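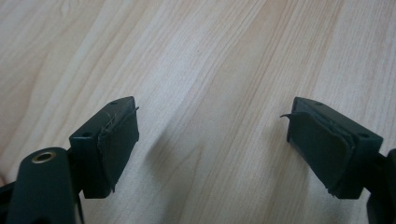
## 1. Choosing a table surface for the study room

Our group was asked to suggest a worktop for the shared study room at Civik. The old tables there are scratched and two of them wobble. The budget was £382 for one table, delivered, and the room needs it by April.

We looked at three tops:

- **Nollerano** – pale beige to cream with a long wood grain
- **Cù** – plain white, smooth
- **Imau** – dark brown, lightly textured

## 2. What we wanted to find out

We wanted a top that hides small marks, does not glare under the ceiling lights and is easy to wipe. Price came after that, as all three fell within the budget.

## 3. Method

We put a short form on the noticeboard and got 66 replies. People were asked which top they would choose for reading and which for practical work. Nabila Menon typed up the answers.

We then marked a sample of each top with pencil, tea and whiteboard pen, left it for 38 minutes and wiped it with a damp cloth. Each sample was looked at by the window and again with only the ceiling lights on.

## 4. Results

The light grain was the favourite for reading. On a pale top with tan streaks and a few darker lines, a pencil mark is hard to pick out from a step away. In soft, even light the surface looks calm, and the grain running across at a slant gives the eye something to rest on.

The white top was easiest to clean but showed every mark before we wiped it. Several people also wrote that it was too bright in the afternoon. The dark top hid the tea well and showed dust badly.

Whiteboard pen left a faint line on all three. We did not try a cleaning spray.

## 5. Problems

The samples were small, so we could not judge how a full table would look in the room. The Imau sample also arrived with a chipped corner, and we kept the test marks away from it.

## 6. Recommendation

We suggest the Nollerano top with the plain metal legs. The edges should be checked on delivery – a loose edge strip was the main fault on the old tables.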